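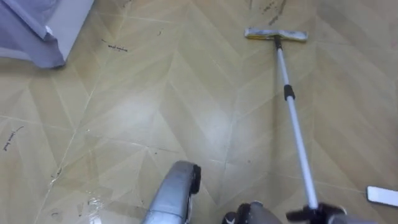 I carried the Clernden Visitor Card for a full week last spring, and I have been meaning to write it up properly ever since, because people keep asking me whether it's worth buying before they go. It's a plastic card that gets you onto the local buses and the lake ferry, and into most of the museums, and it comes with a folding map that I liked nearly as much as the card. The bus lines on that map zigzag like the seams of a chevron floor, the pale kind you'd run a flat mop over, and for the first day I could not tell where one route ended and the next one began. By the second morning it had clicked, and I was hopping from the harbor to the old mill and back again like I'd lived there for years!

Let me talk about money. I paid 251 for the week in the local currency, and when I added up what the same tickets would have cost me at the door (I keep every receipt, it drives my family up the wall) it came to 266. So I did save, but only just, and I was out of the house early every day. If you like a slow breakfast, buy your tickets as you go. 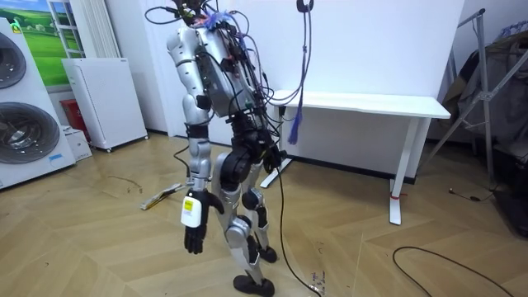
*Silver panels, loose wires and a herringbone floor.*

The ferry to Doltden is the best thing on the card, and I'd have been happy paying for it twice. Sit on the left going out. You get the cliffs first and then the little white church, and the snack counter sells a cheese pastry that I still think about. You do have to swap your card for a paper boarding slip at the kiosk, and the kiosk shuts for lunch, so get there well before noon.

The museums were more of a mixed bag. The Merkley Maritime Rooms are wonderful, and I spent a whole rainy afternoon with the ship models and the old harbor posters. The Dumitrescu House is included too, but only the ground floor, and the upstairs (where all the furniture is) costs extra. The leaflet does mention it, in very small print on the back.

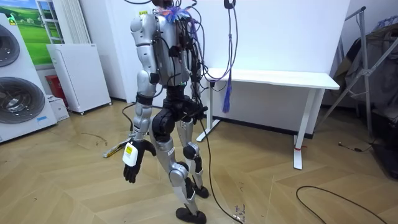 *Seen from the back, one arm hanging straight down.*

My other grumble is the app. It wanted a password every single time, and it logged me out once just as the bus was pulling in. The driver waved me on when I held up the plastic card, so my advice is to keep the card in your coat pocket and forget the phone. 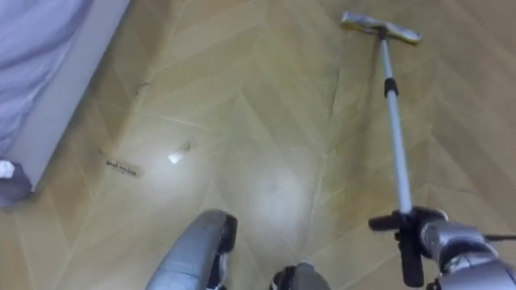 The card does have a nice long life, too. Mine was good for any seven days up to the end of May, and they didn't have to be in a row, so you can take a day off for the beach without feeling you've wasted anything. I took one myself and slept through most of it. The visitor office by the station was friendly as well, and they replaced my map without a fuss after I left the first one on the ferry.

Four stars out of five from me. I'd give it the fifth if they let you upstairs at the Dumitrescu House.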